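Wood floor meets tile, half inch height difference — what do I do at the doorway?

Posted in Flooring & Walls

idardhouse
Putting click plank in the back room of our place in Boltcombe. It runs up against old tile in the hall and the tile sits lower. Doorway is 50 inches wide. Do I need a gap there or can I butt the planks right up and caulk it? Guy at the store said caulk, my neighbor says no way. Also which goes in first, the strip or the last row?? Want to finish before October, when the heat comes on.

parisi73
Don't butt it up. Wood moves. You need the gap the plank maker asks for, check the box, then a reducer strip over it. Reducer, not a T-molding — T is for floors the same height.
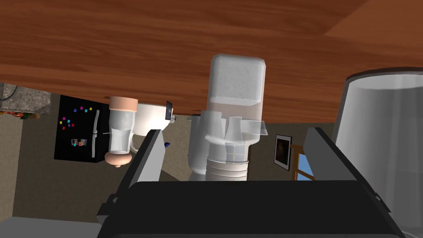
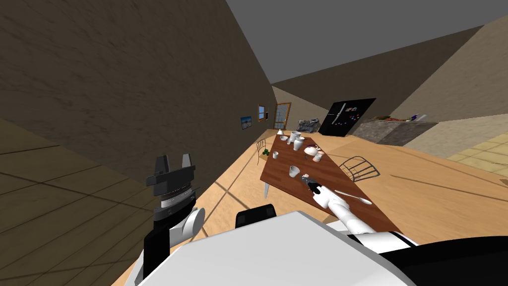

Track goes down first, screwed to the subfloor, then your last row, then the strip snaps in on top. Dry fit everthing before you cut. I wrecked 3 strips on my first doorway because I measured at the trim and not at the jamb. Undercut the jambs too, looks so much better than notching planks around them.

Caulk will crack the first winter. Mine did.

lustcombe_kev
just use the metal kind, cheap and done in ten minutes

idardhouse
Thanks both. Box says 3/8 gap so going with that and a reducer. Is it ok to glue the strip if the slab is too hard to drill?

parisi73
Yes, construction adhesive, but only to the slab, never to the planks. Put weight on it overnite.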